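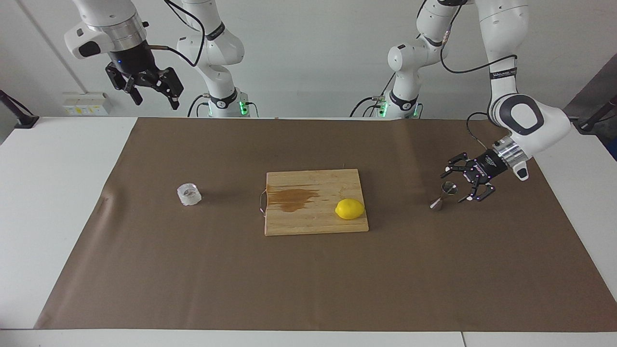
The left arm closes in on the jigger, with the board, lemon and tumbler set out on brown paper.

The two-armed bench kit from Prokau is sold to small kitchens, training bars and teaching labs that want a robot for fiddly work and have no room for a factory cell. I had one for 10 days before writing this.

What you get is a pair of white arms, a black two-finger gripper for each, the cables and a licence for the Urkon control software. The table is extra. Ours had a white top and we put brown paper over most of it, which cuts the glare and can be thrown away when it gets sticky.

The arms bolt down along the far edge of the table, so all of the working space is in front of them. Green lights glow at the foot of each arm. Fixing them down took 2 people most of a morning, and the manual's drawing of the base plates is too small to read without a torch.

Teaching a job is done by hand. You press a button, move the arm where you want it and save the point. My test was the start of a simple drink: move the tumbler, pick up the metal jigger, leave the lemon alone on its board until it's called for. The lemon was easy. The jigger was harder, as it is narrow in the middle and wide at both ends, and the gripper has to come in from the side with its fingers open wide and stay clear of the rim. The first ten goes were clumsy. After I lowered the approach speed it was much better -- slow, but steady.

Brenda Holroyd runs the training bar at Brevenia and has had the same kit since March. She likes the grippers and dislikes the cables. "They loop about a lot," she told me. "You learn to watch them when you're setting up a new move." I agree with her. Clips would help, and Prokau doesn't supply any.

The kit costs £2,272 a month on hire, with service visits handled by Tkachuk. Spare finger pads are £80 a set. There is no purchase price listed, though Prokau will quote if asked. Delivery is included on the mainland, and the shortest hire is two months.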